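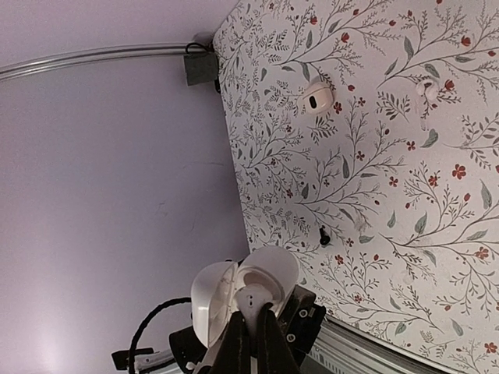

Workshop notebook > Finishing > Colour and fading

FADE TEST, WINDOW STRIPS — 19 September 2019

Took the strips down from the Iltthorpe window this morning. They went up in March, half of each strip under foil, half in the light. Five were dyed with the Nowicki madder, the rest with the Maltel powder that the supplier calls "lightfast for the life of the cloth". Whose life, I would like to know.

Results, such as they are:

Madder: all five have dropped. The edge of the foil shows plainly. Less than I feared on the wool, worse than I hoped on the cotton.

Maltel: two strips look the same both sides of the foil. The other two have gone brownish. Same jar, same pot, same afternoon. I don't have an explanation and I distrust the one in the leaflet, which blames the water.

Before anyone gets excited about the two good ones, the window faces a wall. We had 9 weeks of decent sun at best and the logger gave up partway. It recorded 3,818 readings and then flat zeros, so either the battery went or the sun did. I've kept the readings but I wouldn't hang a claim on them.

Other gripes. The grey scale card we judge against has been living on the shelf in daylight, so it may have faded too. The new one should go in the drawer and stay there. Also we keep judging colour under the tube light in the back, and everything looks better under that tube. From now on, by the door, before noon.

PRINTED COTTON

Still not convinced that prints can be read the same way as plain cloth. With small dark motifs on a white ground the eye picks up the contrast and forgives a lot. A flower can lose a fair bit of red before you'd swear to it. Thin grey lines are worse again — they were faint to begin with.

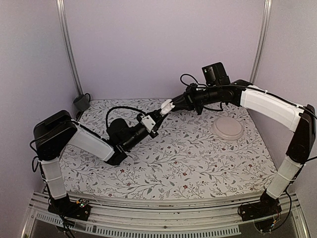
White cloth with grey vines and small dark red flowers.

Plan for prints: cut one flower out whole, mount it on grey card, compare that alone. Watow do a viewing mask with a small hole in it, but the price is silly for a piece of card with a hole. Will make one.

Next round goes up at 17 degrees off vertical, as the old notes say, though they never say why. Two spare strips stay in the dark box as controls. Label them in pencil this time. The marker faded.

3 comments

dyepot_south: Was the cotton scoured first? Ours behaved like your brown ones until we stopped trusting "ready to dye".

Reply from author: Scoured, yes. Scoured well, can't promise.

hemline: Seconding the tube light problem. We matched a whole curtain under one and had to redo it.

We use cookies to remember your settings. By reading on you agree to this. Accept | Manage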